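Bikwood Desk Sorting Set: Data Card

Version 2, released January 18, 2021

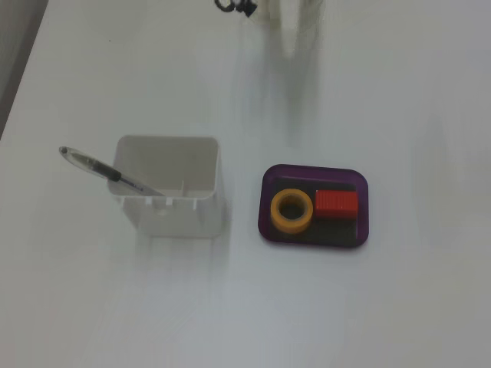

According to Bosman, a sorting set is only useful if the person reading the records can tell where an item was meant to go, and the first version did not always make that possible. The comment was received during the review of the earlier release and has shaped most of the changes listed in this card. In particular, each record now states the intended holder for every item, including items that were left on the table by design.

Summary

The Bikwood Desk Sorting Set is a collection of records on the arrangement of small office supplies on a tabletop. It covers pens, rolls of tape, small blocks and similar items, together with the open cups and shallow trays used to hold them. The set was prepared at the Litport office and is maintained there. It is intended for people who study how desks are tidied, how small items are grouped, and how written instructions for such work are understood.

The set contains 2000 records. Of these, 696 are new in this version. The remainder were carried over from the first version after their item names had been checked against the revised list.

Contents of a record

Each record consists of one or more pictures, a written instruction, and an entry sheet. The entry sheet has the following fields.

item: the everyday name of the object, in the singular (pen, tape, block)
holder: cup, tray or table
color: one plain color word for the item, where one can be given
intended: the holder named in the instruction
remarks: free text, up to 215 characters

A cup is any open-topped holder in which a pen may stand or lean. A tray is a shallow holder with a raised rim in which items lie flat or side by side. Items that rest partly in a holder and partly outside it are entered under that holder. A pen leaning out of a cup is therefore entered as "cup" and requires no remark.

Instructions

Instructions are written in ordinary sentences, as one person in an office might write them to another. Typical wording is "Put the pen in the cup" or "Keep the tape and the block together in the tray." Instructions do not refer to left and right, as the earlier records used these words from both sides of the desk and could not be reconciled. Where two holders of the same kind are present, the instruction names the color of the one intended.

Spelling follows American usage. Item names in the instruction and on the entry sheet must match. "Sticky tape" and "roll of tape" have both been replaced by "tape" throughout.

Color words

Color words are limited to those in common use: white, black, gray, red, yellow, green, blue, purple, brown, orange and clear. Shades are not recorded. A muted yellow is entered as yellow and a dark purple as purple. For items of more than one color, the color of the largest part is given, and the others may be noted under remarks. Pens with clear barrels caused repeated disagreement – several had been entered under the color of the grip – and all of them are now entered as clear.

Known limitations

The items are small and few in kind. The set does not cover paper, folders, books or cables, and it should not be used to draw conclusions about the tidying of whole rooms. Most records were made on light tabletops. Loose small items such as paper clips and pins are not included, as they could not be named consistently one by one.

The block category is broad. It includes smooth and ridged blocks, and the entry sheet does not distinguish between them. Users who need this distinction should consult the pictures directly.

The remarks carried over from the first version were shortened to fit the present limit. Some now read abruptly – the full wording is kept at Litport and may be requested.

Relation to other sets

The Bremetmont drawer set uses the same item names but a different list of holders. The two may be read side by side, provided that the holder field is left out of any comparison. Records should not be merged under a single numbering, as both sets begin at 1.

Corrections

Corrections should be sent in writing to the Litport office with the record number and the name of the field concerned. Accepted corrections are entered in the next version and listed in the change notes. Proposals for new item names are reviewed each October.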